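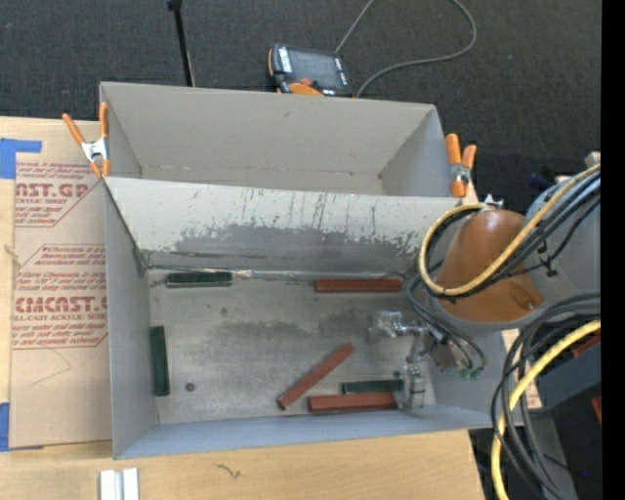 Software News
Wednesday, January 3, 2018
By Jana Kasten
Print | E-mail

Nallell file manager, new test build

A second test build of Nallell is up for download. Folder views are now saved per drive, so a list view on one disk no longer changes the others. The search box handles folders with up to 4000 files; above that it still stalls. Volker Dreßler has fixed the crash when renaming a file on a network share. The installer needs 36 MB of free space.

Old settings files from the first build won't load, so delete them before installing. Birdie Lyons is collecting bug reports until March. Please include your build number.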